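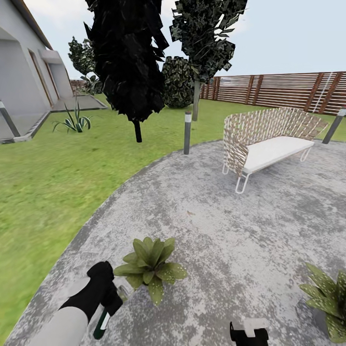

## Should Arkell Allow Backyard Fireworks? A Survey of Our Neighbors

Our group picked this question because everyone in Arkell seems to have an opinion on it, and we wanted to find out whether the loud opinions were also the common ones. We mailed 3000 postcards in December, each with a link and a tear-off reply for people who'd rather use a pen, and 649 came back filled in. We were thrilled (our teacher had warned us to expect far fewer!).
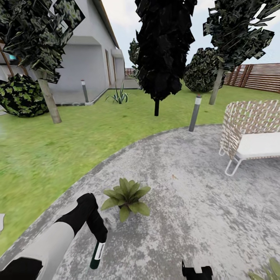 *Potted plant on the patio, beside the lawn.*

The main question asked if residents should be allowed to set off fireworks at home on holidays. Only 34 percent said yes. The rest said no or weren't sure, and we probably should have given "not sure" a bigger box, as several people wrote it in the margin instead.

Something we didn't expect was how many of the people against home fireworks

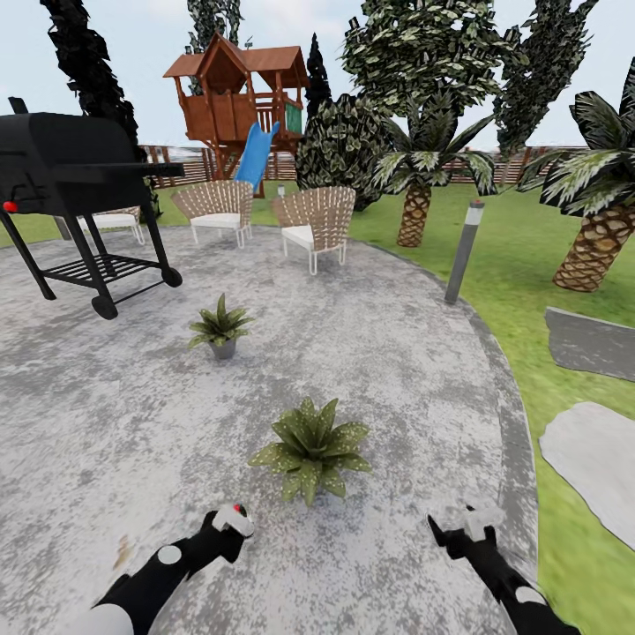 still wanted the town show at Takagi Field to go on, and some even asked for a longer one. Pets came up again and again in the comments, and so did dry grass and getting babies to sleep.

We typed the paper replies into Bakix by hand, which took two long evenings and a great deal of popcorn. The online replies went straight in.

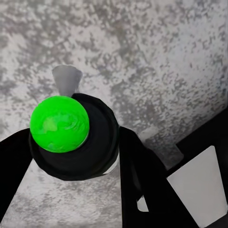

Page 2

### What we would change

People chose whether to answer, so our results may lean toward those who already cared. Renters on the Clikum side of town were also harder to reach, and next time we would knock on doors there. We'd also test the wording on a few families first.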